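**2019-06-11** — Trernetti has finished refitting the utility room at its Camargo building, combining a laundry point and a packing station in a space that had been used for storage. The room went into regular use this week. Tenants on the upper floors can book it through the front desk on the same terms as the meeting rooms.

The work covered the floor, the laundry hookups, the window wall and the furniture. No walls were moved. The door opening kept its original position and its wooden frame, which was sanded and refinished in place.

### Floor

The old sheet flooring was removed and replaced with light wood laid in a herringbone pattern. The covered area is 264 square feet. Trernetti chose the pattern to match the hallway outside, where the same boards were installed in October. The subfloor needed leveling at the window end before any boards could go down, and this added five days to the schedule.

The finish is a matte clear coat. Building staff have asked users to lift heavy items and not drag them, and to wipe up detergent spills when they happen. Felt pads are stocked in the hallway closet for anyone bringing in a chair. The coat will be inspected after its first year, and any worn sections will be recoated individually.

### Laundry

The separate washer and dryer have been replaced with a white stacked unit set against the back wall. Stacking freed the floor space that the dryer used to occupy, and that space now goes to the desk. Both doors are round and face the room. The water shutoff was moved to a reachable height during the same work, and the drain line was replaced up to the wall.

The dryer vent was cleaned and resealed. The lint screen must be cleared after each load, and a load left in the drum past the end of a booking may be moved to a basket by the next user. Bulky bedding should still be sent out. The previous machines were not built for it, and the limits have not changed with the new ones.

Quiet hours are unchanged. The spin cycle can be heard in the room directly below, so the last load of the evening has to be started early enough to finish before quiet hours begin.

### Desk and packing station

The main piece of furniture is a white rectangular desk from the Welia line, with two metal legs on wide T-shaped feet. The top has a curved cut-out along one long edge, which lets a person stand closer to the work and reach the back of the surface without leaning. A small control label is fixed to the column of one leg.

Trernetti tested the desk for two jobs: folding laundry and closing small cartons. For folding, the full depth of the top is useful, and large towels can be laid flat. For cartons, the curved side works well with medium boxes but leaves less support for long ones, which should be turned to run along the length of the top. Shipments that need more than one carton at a time should go to the loading area downstairs.

The desk can be moved by two people. Its normal position leaves a clear path to the stacked unit, and users who shift it are asked to put it back. Nothing should be stored under it. The feet extend well past the columns, and boxes pushed between them have already been a tripping hazard in other rooms with the same model.

### Baskets and supplies

Open shelving was considered for the packing supplies and dropped. Supplies are kept in orange woven wicker baskets on the desk, in two sizes. The larger one holds tape and other items in constant use. The smaller one sits farther back and is meant for whatever a user brings in for the length of a booking, such as labels, a marker or clothespins. It should be empty at the end of the booking.

The baskets replaced a set of plastic bins that had cracked at the corners. Wicker is lighter and does not mark the desktop, but it can snag knitted fabric, and clean laundry should not be piled in it without a liner. Cotton liners have been ordered from Trornura. Until they arrive, a folded towel does the same job.

Tape should be stood on its edge in the basket. Laid flat, rolls tend to pick up fibers from the weave, and the fibers then show along the sealed edge of a carton. Spare rolls are kept at the front desk and can be picked up with the booking sheet. Blades and box cutters are not kept in the room.

### Window wall and storage

White pleated curtains now hang on both sides of the window, with a scenic backdrop of green hills and blue sky between them. The window faces a service yard, and earlier users had asked for something other than the view of the wall opposite. The curtains are washable and will be taken down twice a year. They should be kept clear of the stacked unit when its doors are open.

A white cabinet with a small handle stands on the door side of the room. It is for building staff and stays closed during bookings. A low white piece in the same corner, covered with a grey cloth, can take clean folded items while the desk is in use. The cloth is changed with the weekly linens.

### Cost and next steps

The furniture and soft goods came to $752, excluding the stacked unit, which was bought under the building's appliance contract. A further $400 has been set aside for liners, replacement baskets and a second surface if demand calls for one. The floor was paid for from the hallway budget.

Trernetti plans to review bookings in October. The main question is whether laundry and packing can continue to share the room during the same hours. Early bookings have favored laundry in the morning and packing later in the day, and the two have overlapped only briefly. If overlap grows, the desk will be reserved by the hour, separately from the machines.

Two smaller items remain open. The threshold strip at the door is temporary and will be replaced when the matching part is delivered. The overhead light is adequate for folding but weak for reading small print on shipping labels, and a brighter fixture is being priced. Neither item affects access, and the room will stay open while the work is done.

Comments on the layout can be left at the front desk with the room key.

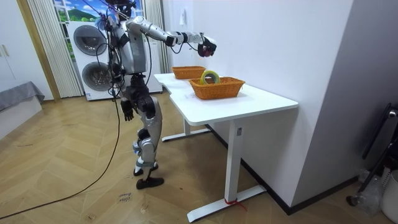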